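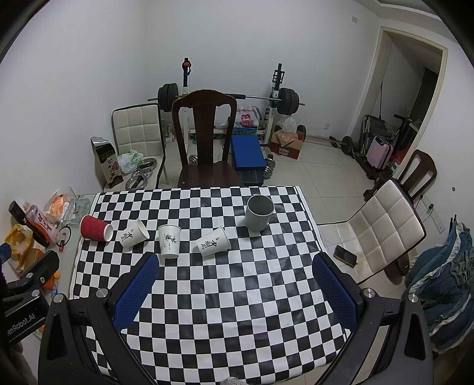 Figure 4-1. Gripper open, approaching the cup area on the checkered cloth.

Section 4. Cup Pick-Up Practice with the Tridlow Hand-Held Gripper

4.1 Purpose

This section applies to home builders and members of shared workshops who have completed assembly of the Tridlow gripper and wish to record their first set of picks. Builders using the Prirnwood finger kit should read the appendix on pad replacement before continuing.

4.2 Preparing the Table

1. Spread the checkered cloth over the table and smooth out any folds. The front edge may hang down.
2. Place the cups toward the far side of the cloth. Paper cups may stand upright or lie on their sides. At least one cup should be left upright for the first pick.
3. Use empty cups only.
4. Leave open cloth between the cups and the operator. The gripper needs this space for its approach.

Note: Chairs and stored household items may remain in the room. They do not need to be cleared for this procedure, provided the operator can stand and reach without strain.

4.3 Checking the Gripper

1. Confirm that the screw caps on the two side arms are finger-tight.
2. Open and close the fingers five times. Both fingers should move together.
3. Inspect the blue pads. Replace any pad that has lifted at a corner.
4. Start a new recording in the Skatness application and enter the session number. Numbers 715 through 726 are reserved for practice and are left out of the final set.

CAUTION: Keep hair, sleeves and cords away from the finger joints. The joints can pinch.

4.4 Making the Pick

1. Begin with the fingers fully open and pointed at the cup.
2. Move forward at a steady pace until the cup is between the pads.
3. Close the fingers slowly. Stop when both pads touch the sides of the cup — further pressure will crush a thin paper wall.
4. Lift the cup straight up, keeping the rim level.
5. Hold for two seconds, lower the cup to the cloth and open the fingers.

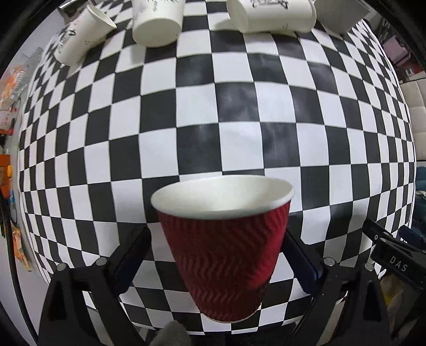
Page 4-3

Cups with a ripple-wall sleeve, such as the red one in the figure on this page, are recommended for beginners. The ridges give the pads a good surface to hold, and the sleeve resists bending. Plain paper cups should be attempted after the operator has completed one full practice session.

Note: Straight lines look curved in the recorded view, and squares near the edges look smaller. This is normal for the wide-angle lens and requires no adjustment.

4.5 If the Cup Slips

1. Lower the gripper and open the fingers.
2. Set the cup upright by hand.
3. Mark the attempt as "slip" in the application. Do not delete it.
4. Repeat from step 1 of 4.4, gripping slightly lower on the cup.

If slips continue, wipe the pads with a dry cloth. For a finger that does not close fully, see fault code 149 in Section 7.

4.6 Ending the Session

Stop the recording before setting the gripper down. Copy the files to the Roman folder on the workshop computer and return the gripper to its stand with the fingers open. Replacement pads are listed under part 1301.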